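Towels, week two

2020-07-25

I have been showing the Plillus arm how to put a folded towel into a basket. Morenike Omoregie set the job: 100 good demonstrations by the end of the month, all done by hand with the grippers. I am on 297 attempts in total, and a fair few of those were thrown out.

The basket goes on the left of the table and the towel on the right.
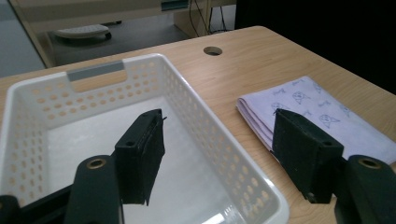

My early tries were too quick. I moved the way I would at home, and when we played them back on the arm it snatched at the cloth and pulled the top layer off the fold. Now I slow down before I close the fingers and keep my wrists level - it feels silly, but the playback is much smoother.

With two grippers I come at the towel from both sides and press in a little before lifting. One gripper only picks up a corner and the rest unrolls. 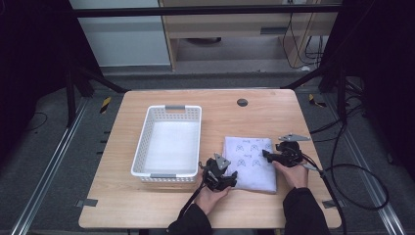
What I'm changing next

Aurelia Haslinger wants the towel placed at more of an angle, as the arm has only learned the tidy version. I'll do nine at each angle and see how it copes. After that we move on to the Lalico tea towels, and they are thinner, so I expect to start badly again.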